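Pay for the bin, skip the subscription

Motix sells its picking kit in two tiers. The base tier is a gray metal bin with a back panel, a calibration file, the Lis control software and a set of 40 household objects. The full tier adds Binel, a hosted service that takes your pick logs and returns a tuned grasp model, billed at 300 dollars a month. I have run both on a six-axis arm since February, and my view is that the base tier is priced fairly and the full tier is not.

The case for Binel rests on one number, the pick rate, and the sales sheet gives it without saying what was in the bin. A rate measured on boxes and cans says little about a rate measured on rags and brushes. I logged 464 attempts with the stock model and the same number with the tuned one, drawing mixed loads from the supplied set. The tuned model came out 13 picks ahead. Most of that gain was in rigid items that the stock model already handled well. On soft goods the two were level.

A gain that small can be had more cheaply. Slowing the final approach in Lis costs a little cycle time and nothing else. So does raising the retry limit, which ships at a value that suits a trade show demo better than a bench. Anyone considering Binel should change both settings first and then measure again. I suspect many buyers skip this step and credit the service with whatever improves in the first month.

There is also the matter of where the logs go. Binel will not train on a local machine. Jerkutgate, the reseller for our region, told me a local version was planned and would not put a date on it. For a small shop with customer parts in the bin, that alone may settle the question. 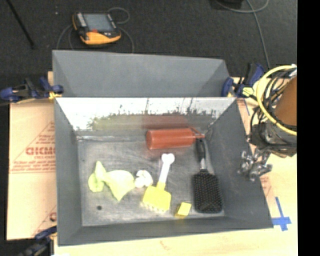
The base tier earns its price through the object set and the bin geometry. Sloped walls let items slide toward the floor, and they also give the gripper an awkward surface to work against, as real totes do. The load matters more than the count. A paddle hairbrush lying lengthwise beside a yellow and white scrubbing brush, with a crumpled cloth-like item over on the left, asks for several kinds of grasp in one session. The bare metallic floor is less welcome. It is scuffed, and the inner back wall throws glare and smears of color from whatever lies near it – a depth camera has trouble with both. A matte liner should be in the box at this price.

Mounting is left to the buyer. Bar clamps at the panel corners are adequate, provided they are checked whenever calibration drifts. A drilled flange would be better.

My recommendation is to buy the base tier, add a liner, and keep your own logs in a format you can read without Lis. If Motix publishes Binel results broken down by object type, I will look at the subscription again.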